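Subject: Re: [fustia-users] Checkout form: one page or three?

On Monday a list member wrote:

> We run the Savville storefront on Fustia and people keep
> dropping out at the address step. My boss wants to split
> the form over 3 pages with a progress bar. Has anyone tried
> this, and did it help?

We tried it for Kaufmann last July. The progress bar was lovely. It had a little animation and four rounds of sign-off, and customers used it mainly to learn how much form they still had ahead of them.

So we went back and read the error log, which is duller than a redesign and costs less. Out of 3000 checkouts started, 1303 hit a validation error on the phone field. The field wanted digits only. The hint beside it showed a number with dashes in it – our hint, written by us, approved by us.
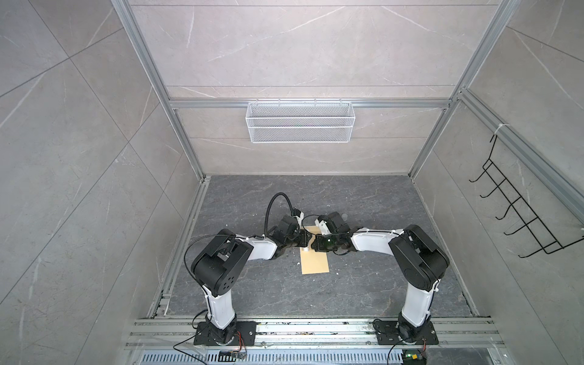 Does splitting the form fix the drop-off?

Only if length is what's driving people away, and your log will tell you that before your boss does. Ours blamed the phone field, then the postal code field, which cleared itself every time you changed the state.

We let both fields accept whatever people typed and cleaned it up on the server. Complaints to the help desk fell to 91 for the month, and most of those were about shipping costs, a usability problem I'm not paid to solve.

One warning if you have the Trustberg badge plugin turned on: it steals keyboard focus when it loads, so anyone tabbing from the email field lands on a picture of a padlock. Load it after the form or drop it.

We're back on one page now. The progress bar lives on in a branch I'm not allowed to delete.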